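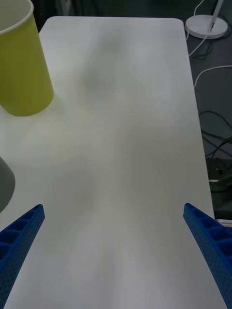
PERKPORT, Oct 25, 2019

**To:** Soledad Manríquez, Grants Office, Kowalczyk Foundation
**From:** Lurdes Veloso, Perkport Paper Cup Recovery Project
**Subject:** Second progress report

This report covers the work carried out under the Foundation's grant from the close of the April report to the present. It follows the order of the work plan and should be read together with the expense sheet sent separately.

## Summary

Separate collection of used paper cups is now in place at 46 sites in Perkport, among them the ferry terminal, the public library and most of the cafés along the harbor road. The work plan called for this stage to be complete before winter, and that condition has been met. Two sites named in the original application withdrew after a change of ownership and have been replaced with the agreement of the Foundation.

During the period 402 sacks of cups were delivered to the Stistivetti mill. The mill rejected a small share of the early deliveries on account of food waste and plastic lids. Rejections have become less frequent and none was reported in the most recent delivery note.

## Collection and transport

The collection round is run by Terach under the contract approved in the spring. Sacks are picked up in the early morning, weighed at the depot and stored under cover until a full load is ready. The covered storage was a late addition to the plan. Cups left in the open yard took on rain, and the mill pays by dry weight.

Terach has asked that the route be reviewed. The hospital and the college lie at opposite ends of the round, and the present order sends the vehicle through the town center when deliveries to shops are at their heaviest. A revised route has been drafted and is with the town's traffic office for comment.

Cups are accepted with or without a printed or colored outer surface. They must be empty. Bottles, caps, stirrers and lids go in the ordinary recycling bins, and the wording on the collection tubes has been changed to say so more plainly.
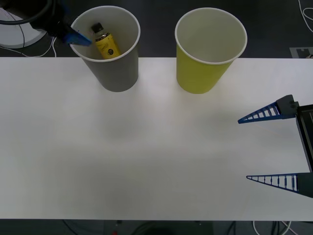 ## Staff instruction at participating sites

Short sessions were held for counter and cleaning staff at each new site. Attendance was good at the cafés and uneven at the larger employers, where cleaning is often contracted out and crews change from month to month. A printed sheet has been prepared for those crews in English, Spanish and Portuguese.

Several café owners asked whether cups could be stacked inside one another before collection. The mill has no objection, and stacked cups take up far less room in the sack. The sheet now recommends it.

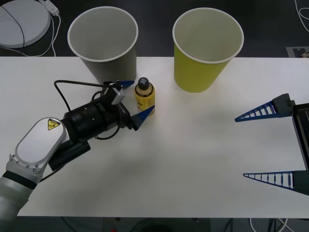

*Paper cups, open end up, near the back of the table.*

## Budget

Spending is within the approved total. Transport costs ran above the estimate – chiefly fuel and the hire of a second vehicle while the first was under repair – and were offset by savings on printing. The project requests permission to move the unspent printing funds to the transport line. No additional money is sought.

## Matters outstanding

The agreement with the school district has not been signed. The district's lawyers have raised a question about liability for sacks stored in corridors, and an answer has been drafted with the help of the fire marshal's office. Until it is accepted, the schools remain outside the round.

The survey of customers planned for the summer was postponed and will be held in the new year. The questions have been shortened, and a copy will be sent to the Foundation before use. 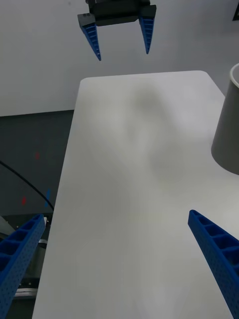

*The far end of the white table, with the pale wall behind.*

## Next period

The project will complete the route review, bring the schools into the round if the agreement is signed, and negotiate next year's price with Stistivetti. The mill has indicated that it would consider a longer contract if monthly tonnage remains steady. A draft of the terms will be forwarded to Ms. Manríquez for comment before any commitment is made.

Respectfully submitted,

Lurdes Veloso
Project Manager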